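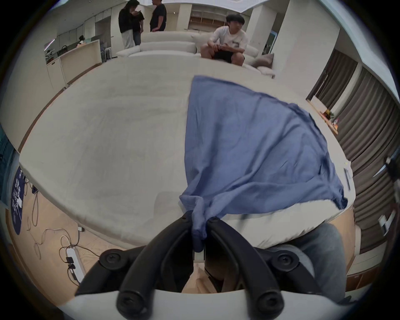
Eulalia Herrera wrote after the last open day that she had watched the cloth station for a good while and still wanted to know who was doing the work, the person holding the gripper or the computer. Several other visitors asked much the same thing, so the answer comes first on this page.

Questions and answers: Plevside open day, 2025-11-05

Who is doing the work at the cloth station?

A person is. The hand-held gripper has two fingers which the operator opens and closes by hand, and a camera which records each movement. Nothing at this station moves by itself. The recordings are used afterwards to train the control software for the arm, which is shown separately at the Bernuvik bench.

What is the task with the blue cloth?

The operator picks up the cloth by a corner, spreads it over the mattress and then folds it. One attempt is called an episode. An episode starts with the cloth dropped in a heap and ends when the operator lets go of it for the last time. Episodes in which the cloth falls off the mattress are kept and marked as failed.

Why cloth?

A box has the same shape before and after it is picked up. Cloth does not, and the software has to work out where the corner has gone from one moment to the next. We used towels in January and found them too easy: a thick towel holds its folds and mostly stays where it is put. Thin cloth slides and bunches up under the fingers.

Why is the work done on a mattress?

A mattress gives way when the fingers press into it. On a hard table the operator has to stop just short of the surface or the fingertips catch, and beginners tend to hover too high and miss the cloth. The mattress also stands nearer to what the arm would meet in a bedroom. It is left bare so that there is only one piece of fabric to deal with.

How many episodes are needed?

The target for this task is 2000. At the last count 218 had been checked and accepted. An experienced operator can record up to 40 in an hour, but nobody keeps that pace for a whole morning, and sorting the recordings takes longer than making them.

May visitors try the gripper?

Yes. Put your name on the sheet at the counter when you arrive. Each turn lasts for a few episodes, with a short explanation beforehand from Sándor Vörös or Blažena Vrabec. Your attempts are not added to the training set unless you ask for this and sign the form.

How should I hold it?

Keep your wrist straight and move from the elbow. Close the fingers fully before lifting. Lift slowly for the first few centimetres, then carry the cloth across in one movement and lower it. Please do not swing the gripper round to look into the camera — it spoils the recording and the operator behind you has to wait while it is restarted.

Will I be recorded?

The camera has a wide view and takes in a good part of the room, including the sofa and the people near it. If you do not want to appear, tell the person at the door and you will be shown where to stand. Faces are blurred before any recording leaves the building. Requests to have a recording deleted should go to Csenge Szabó and are dealt with within the week.

What will I see at the Bernuvik bench?

A single arm, fixed to a table, folding a small square of cloth with software trained on earlier recordings. In the most recent test series it completed 119 folds to the standard we had set. The test sheets are on the bench and may be read. The arm is slow by choice; the speed limit is set low whenever visitors are present, and the demonstration stops if anyone crosses the yellow line.

Does the arm use the same gripper?

The fingers have the same shape, which matters more than the rest. If the fingers differed, a grip that worked in the hand might fail on the arm. The linkage differs slightly, as the arm drives it with a motor and the hand-held version is worked with a trigger. Norbert Fekete will have both versions out for comparison and will take one apart on request.

Can I buy one?

No. The hand-held version is made in small batches for our own use. Drawings of the fingers can be requested by schools and colleges.

Is the room suitable for wheelchair users and children?

The entrance is level. There are cables on the floor near the station, so please follow the marked route and ask for help if you need to come closer. Children may use the gripper with an adult beside them, but they must stay behind the line at the Bernuvik bench.

What are the opening times, and do I need to book?

Doors open at ten and the last demonstration begins at half past three. Booking is needed only for groups, including schools. The talk by Hegedűs on gripping soft materials is held upstairs in the Gusetti room and fills early — seats cannot be kept.

May I take photographs?

Yes, at both stations, without flash. Flash upsets the camera on the gripper. Please ask other visitors before photographing them.

What happens if the demonstration fails?

The operator or the arm starts again from the heap. Failed folds are common with thin cloth and are entered on the sheet in the same way as the others. If the arm itself stops, restarting it takes several minutes and the cloth station carries on in the meantime.

My question is not answered here.

Ask at the counter on the day, or leave a written question in the tray beside the sign-up sheet with an address for the reply. Technical questions are passed to Norbert Fekete. Questions about recordings and consent are passed to Csenge Szabó.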